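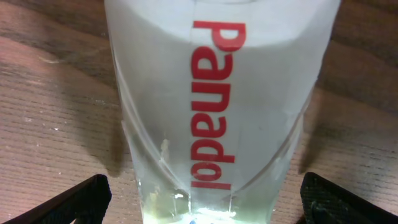 The Restrepo Guest House, Iltitz, will reopen its east wing to guests in May. Details of rooms, rates and arrival times are given in this thread.

The wing has 21 rooms over two floors. All have a private bathroom, a writing desk and a kettle. Rooms on the upper floor are reached by stairs only. Guests who need a ground-floor room should say so when booking.

Bookings are taken through the Rovavix system on our website or by telephone at the front desk. A deposit of 100 euros is charged for each booking and is taken off the final bill.

Cancellations received 8 days or more before arrival will be refunded in full. After that date the deposit is kept.

Rooms are ready from 2 pm. Guests arriving earlier may leave luggage at the desk, where each item will be given a numbered ticket.
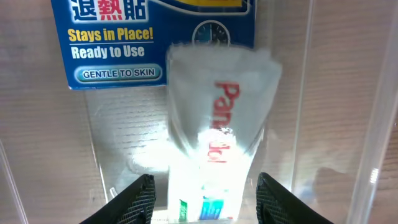 Guest Notices

Breakfast is served in the garden room and is included in the price of every room in the east wing. Packed breakfasts may be ordered the evening before.

The car park behind the main building remains open during the works on the front drive. Please enter from the station side and follow the signs.

Members of the Indent travel scheme may use their points for stays in either wing. Points cannot be used towards the deposit.

Well-behaved dogs are welcome in ground-floor rooms. They are not admitted to the garden room at breakfast.

Group bookings are handled separately. Organisers are asked to write to the front desk with their dates and the number of rooms required.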